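Recording demonstrations on a two-arm table: a working procedure

September 24, 2019

We keep two arms on one table at Bolar and use them to record examples for a policy that learns small pick-and-place jobs. The procedure below is what we settled on after the first set, called Traltby, had to be thrown out almost whole. It assumes you already have arms that can be driven by hand or by a leader device, at least one fixed camera, and software that writes joint positions and video to the same file. It does not cover training.

Before you start

Write the task down in one sentence. Ours for the second set, Stadum, was "pick up one small part from the table and put it on the plate." If the sentence needs an "and then" after that, split it into two tasks and record them separately. You can join them later. Pulling them apart after recording is slow work.

Decide what counts as the start and what counts as the end. We start with both arms still and both grippers open. We end when the part has been let go, the gripper is clear of the plate, and the arm has come to rest. Put these two lines on paper next to the keyboard. If two people take turns driving the arms, they will drift apart on the end point unless it is written down.

Decide how many recordings you want before the first look at training. We used 70. That was enough to show whether the recordings were usable and few enough that losing them would have cost us one afternoon.

Step 1. Fix everything that should not move

Bolt the arm bases down. Tighten the camera mount and mark its position on the bracket with a paint pen. Check the marks each morning. A camera that has turned by a couple of degrees gives you pictures that look fine to a person and are different to the model.

Route the cables on the moving arm so that they keep the same general path through the whole motion. Drive the arm to the far corners of its reach and watch the cables at the wrist. If they pull tight, leave more slack and try again. Cables on the table are less of a problem so long as they stay out of the part of the table where objects will be placed.

Turn off automatic exposure and automatic white balance on every camera. Set both by hand with the lights you will be using. If there is a window, cover it.

Step 2. Set the table

Put the target where you want it for the first block of recordings. We like a target that stands above the tabletop, such as a plate set on a board on top of a basket, because the driver has to lift the part to a real height to place it. With a plate lying flat on the table, our drivers got into the habit of dragging parts across, and the model picked up the dragging.

Choose small parts that differ in shape and color. Put out more than one at a time. If there is only ever one thing on the table, the model can get by on going to whatever stands out from the background, and it will fail the first time you leave something else lying there.

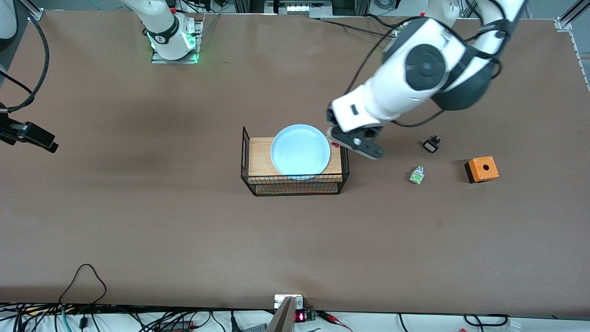 Keep the parts far enough apart that the open gripper can come down over one without touching the next. Later blocks can be tighter. For the first block, leave a clear gap of at least two gripper widths.

Measure nothing by eye that you will have to repeat. We used to reset the table from memory and found that after an hour everything had crept toward the driver's side. Now a small script called Moura prints a position and an angle for each object before every recording, and the person resetting the table follows it using a paper grid. The grid comes off before recording starts. Leave it on once by mistake and you have to delete the recording.

Step 3. Do a dry run

Drive the task five times without saving. Look for these problems:

The gripper hides the part from the camera at the moment of the grasp. Raise the camera or come in from another side.

The arm passes close to a joint limit. Move the target in toward the base.

The driver stops halfway to think. Pauses get learned along with everything else, and a model trained on them will stop in the same place and sometimes stay there.

Once five runs in a row feel boring, begin saving.

Step 4. Record in short blocks

We record 30 at a time and then stop. Change drivers or take a break between blocks. Tired driving shows up as jerky approaches and late gripper closing, and it is hard to notice while you are the one doing it.

Each recording goes like this. Reset the objects. Move both arms to the start pose. Check that the recorder shows a live picture from each camera. Start recording, wait one second, do the task at an even speed, wait one second, stop. Say "keep" or "drop" right away and mark it in the log. Do not leave the decision for the end of the day.

If only one arm is needed for the task, record the other one anyway. Its joint values will be nearly flat, but the file layout stays the same across tasks and you will be glad of that when you mix sets. Park the idle arm upright and in the same pose each time.

A fumbled grasp is not always a drop. If the gripper slips off and the driver recovers smoothly, keep the recording and give it the tag "recovery." We aim for about one in ten of these. If a hand comes into the camera's view, or the part leaves the table, drop it.

Step 5. Check the files the same day

Open every file. Check that the number of video pictures matches the number of joint readings for the length of the recording, and that the gripper channel changes when the gripper does. On Traltby the gripper channel was stuck at one value for the whole set, and we did not find out until August, well after the table had been taken down and rebuilt for other work.

Then watch a few recordings from each block at four times normal speed. Even motion looks even when sped up. Hesitation is easy to spot.

Plot the start positions of the parts on one chart. You want them spread over the area the arm will be asked to work in. If you see a clump, change the limits in the position script and fill in the thin areas during the next block.

Step 6. Look at training early

Train on the first 70 and run the result on the table, slowly, with a hand on the stop button. Do not expect it to finish the task. Look at which way it goes wrong. Going to the wrong place usually points to the camera or to the spread of positions. Going to the right place and closing late points to the timing between the camera and the gripper channel. Fix that before recording more.

After the fixes we carried Stadum on to 850 recordings, of which 217 were made with the target moved to a new spot. The moved-target ones helped more than the same number of extra recordings at the old spot would have, judging by how the model did when we shifted the plate by a hand's width.

Storage and names

Use one folder per block, named with the set, the block number and the driver's initials. Keep the log as a plain text file inside the folder. Save the camera settings and the joint calibration file there too, even though they will be the same from one block to the next most of the time. Dropped recordings go in a subfolder and are deleted when the set is closed.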